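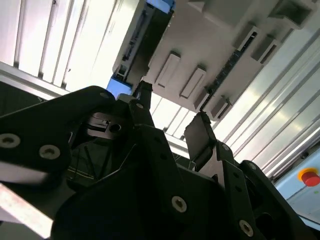 Devadiga to Open Second Restaurant in Prarkirstead

PRARKIRSTEAD – Devadiga, the coastal Indian restaurant group based in Nidilthorpe, will open its second location in December at 424 Sesov Street. The dining room seats 200, with a separate counter of 14 seats facing the charcoal grill.

The menu covers seafood, rice dishes and fermented breads. Batters are ground on site each morning. Dinner service starts at 5 p.m.; lunch will be added in the spring.

Devadiga has operated in Nidilthorpe since 2000. That location remains open and keeps its current hours – its menu is not affected.

Reservations for groups of eight or more are taken by phone only. Gift cards are valid at both restaurants.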